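Ramlow parts store to sort 1,656 small plastic pieces before move

April 30, 2020

Small plastic parts kept at the Ramlow workshop are being checked and sorted ahead of a move to new shelving at the Baumgartner building, the workshop said.

The stock runs to 1,656 pieces, most of them clips, caps and spacers left over from the Wurnolari project. They had been stored in mixed boxes since November, and 272 were found to have no label.
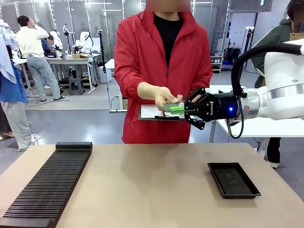
Sorting is done at a table, a few pieces at a time. Each part is checked against a printed list, and anything cracked or bent is put aside. Gloves are worn throughout so that the parts stay clean.

Long slotted racks will hold the thin, flat items upright. Shallow trays are meant for the smaller pieces, with no more than 30 to a tray. Parts of different colours are to be kept separate, even where the shape is the same.

Jistis, which supplied the racks, is to deliver 6 more next month. Until then, some of the larger pieces will stay in their old boxes.

Teams that still have parts on loan are asked to return them to the front desk in a sealed bag, marked with the part number and the name of the project. Parts without a number can be handed in as well. Requests for new stock will be taken once the move is finished.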